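돌 앞에서 오래 서 있는 사람, 디피카 필라이를 만나다

약속 시간보다 일찍 도착했는데 디피카 필라이(Deepika Pillai) 씨는 벌써 와서 차를 두 잔째 마시고 있었어요. 테이블 위에는 탁본 종이가 둘둘 말려 있고, 그 옆에 방수 노트, 손전등, 그리고 먹다 만 귤 하나. "미안해요, 배가 고파서 먼저 시작했어요." 첫마디가 이거였습니다. 저는 그때부터 이 인터뷰가 재밌겠구나 싶었어요.

필라이 씨는 16년째 그레바크(Grevach) 골짜기의 환상열석과 돌널무덤을 조사하고 있습니다. 그레바크가 어디냐고 물으실 분들이 많을 텐데요, 버스가 하루에 두 번 들어가고, 마지막 정류장에서 내려 양 목장을 두 개 가로질러야 나오는 곳이에요. 저도 작년 9월에 한 번 가 봤다가 신발을 통째로 버렸습니다. (늪이에요. 지도에는 초원이라고 되어 있는데 늪이에요!)

처음에 어떻게 돌을 보게 됐는지부터 물었습니다.

"원래는 토양을 공부했어요. 흙이요. 이탄층에 구멍을 뚫어서 꽃가루를 세는 일이었는데, 어느 날 탐침이 자꾸 같은 깊이에서 턱턱 걸리는 거예요. 자리를 옮겨도 걸리고, 또 옮겨도 걸리고. 짜증이 나서 주변을 다 찔러 봤더니 걸리는 자리가 둥글게 이어지더라고요."

그게 지금 조사자들 사이에서 니트비(Nitby) 열석이라고 불리는 유적입니다. 이탄 속에 누워 있는 돌이 모두 일곱 개. 서 있는 돌은 하나도 없어서 지나가는 사람 눈에는 그냥 축축한 들판으로 보여요. 저도 바로 위에 서서 "그래서 어디 있어요?"라고 물었던 사람입니다.

돌들이 왜 다 누워 있냐고 물었더니 필라이 씨가 눈을 반짝이면서 의자를 바짝 당겨 앉았어요. 이 질문을 기다린 것 같았습니다.

"넘어진 건지, 누가 넘어뜨린 건지, 처음부터 안 세운 건지, 세 가지 다 가능해요. 저는 처음 몇 년은 당연히 넘어졌다고 생각했거든요. 그런데 돌을 세웠으면 구덩이가 있어야 하잖아요. 다섯 개는 구덩이가 있어요. 밑에 쐐기로 박은 잔돌도 나오고요. 나머지 두 개는 아무리 봐도 없어요. 깨끗해요. 그러면 그 두 개는 뭐냐는 거죠. 가져다 놓고 마음이 바뀐 걸까요? 저는 그 생각을 하면 잠이 안 와요."

그 두 개 가운데 하나에는 컵 마크, 그러니까 돌 표면을 둥글고 오목하게 쪼아 낸 자국이 있습니다. 문제는 이 자국이 땅에 닿는 면에 있다는 거예요. 돌을 들추기 전에는 볼 수가 없었죠. 사실 들춘 것도 아니고, 옆을 파고 들어가서 손을 넣어 더듬었대요.

"엎드려서 팔을 어깨까지 집어넣었어요. 차가운 진흙인데, 손끝에 동그란 게 만져지는 거예요. 하나 만져지고, 옆에 또 만져지고. 소리를 질렀더니 동료들이 제가 뭐에 물린 줄 알고 뛰어왔어요."

여기서 필라이 씨가 탁본을 펼쳐 보여 줬습니다. 검은 먹 사이로 하얀 동그라미들이 떠오르는데, 와, 저는 말문이 막혔어요. 사진으로 볼 때하고는 완전히 다릅니다. 돌의 결까지 다 나와 있고 한쪽 귀퉁이에는 빗방울 떨어진 자국도 있고요. 이건 돌을 옮기고 나서야 뜰 수 있었던 거라고 해요. 서쪽 비탈이 무너지기 시작해서 어쩔 수 없이 그 돌만 임시로 들어냈답니다.

"들어내는 건 정말 하기 싫었어요. 일단 움직이면 원래 자리라는 게 없어지니까요. 측량을 아무리 해 놔도 마음이 안 좋아요. 그래도 비탈하고 같이 굴러떨어지는 것보다는 낫죠."

화제를 존덤(Zondham)으로 돌려 봤습니다. 골짜기 건너편 언덕인데, 돌널무덤 때문에 요즘 조금 시끄러운 곳이에요. 예전 보고서에는 덮개돌이 두 장이라고 되어 있는데 지금 가 보면 한 장뿐이거든요. 나머지 한 장은 어디 갔을까요?

"목장 다리요." 필라이 씨가 너무 아무렇지 않게 대답해서 저는 되물었어요. "네, 개울에 걸쳐 놓은 돌다리 있잖아요. 그거예요. 길이도 맞고 석질도 맞아요. 양들이 매일 밟고 다녀요. 저는 화 안 나요. 그 돌은 그 다리로도 꽤 오래 살았고, 그것도 그 돌의 역사니까요. 다만 안내판에는 좀 써 줬으면 좋겠어요."

안내판 이야기가 나오니 갑자기 말이 빨라지시더라고요. 지금 존덤에 서 있는 안내판은 방위가 거꾸로래요. 무덤 입구가 동쪽이라고 적혀 있는데 실제로는 서쪽. 고쳐 달라고 편지를 몇 통이나 보냈다고 합니다. 답장은 왔냐고 물으니 "달력이 왔어요" 하시네요. 저 진짜 차 뿜을 뻔했어요.
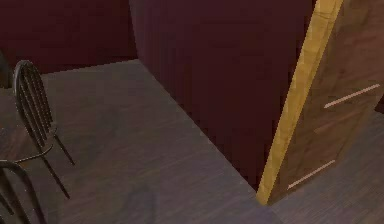 초보자가 보러 가기 좋은 곳도 추천받았습니다. 필라이 씨는 한참 고민하더니 치앙(Chiang) 선돌을 꼽았어요. 치앙은 이 돌을 처음 도면으로 남긴 측량 기사의 성이고, 동네 분들은 그냥 '큰 돌'이라고 부릅니다. 주차장에서 걸어서 40분, 길이 단단하고, 무엇보다 돌이 서 있습니다. (니트비를 보고 온 저 같은 사람에게는 이게 아주 중요해요.)

"아침 일찍이나 해 지기 전에 가세요. 한낮에는 빛이 위에서 떨어져서 새김이 하나도 안 보여요. 옆에서 비스듬히 들어오는 빛이라야 선이 살아나요. 그리고 제발 분필 칠하지 마세요. 손으로 문지르지도 마시고요. 이끼도 그냥 두세요. 물 뿌리는 사람도 있던데, 그것도 안 돼요."

날이 흐리면 어떡하냐고 했더니 손전등을 들어 보입니다. 돌 옆면에 바짝 대고 낮게 비추면 된대요. 카페 벽에다 시범을 보여 주셨는데, 페인트 붓자국이 도랑처럼 드러나서 옆자리 손님까지 같이 구경했어요.

다음 조사는 7월 14일에 시작합니다. 니트비 열석의 북쪽, 탐침에 또 뭔가가 걸린 자리래요. 돌이면 여덟 번째가 되는 거고, 나무뿌리면 그냥 나무뿌리고요. 이번에는 골짜기 주민들도 구덩이 옆까지 와서 볼 수 있게 판자길을 60미터 깔 예정이라고 합니다. 신발 버릴 일은 없겠네요. 저도 갑니다!

마지막으로 제일 좋아하는 돌이 뭐냐고 물었어요. 당연히 컵 마크가 있는 그 돌일 줄 알았는데 아니었습니다.

"구덩이 없는 두 개 중에 다른 쪽이요. 새김도 없고 모양도 별로예요. 감자같이 생겼어요. 점심 먹을 때 늘 그 옆에 앉아요."

그러고는 남은 귤을 반으로 갈라서 저한테 주셨어요. 탁본은 다시 말아서 통에 넣고, 버스 시간이 다 됐다며 먼저 일어나셨습니다.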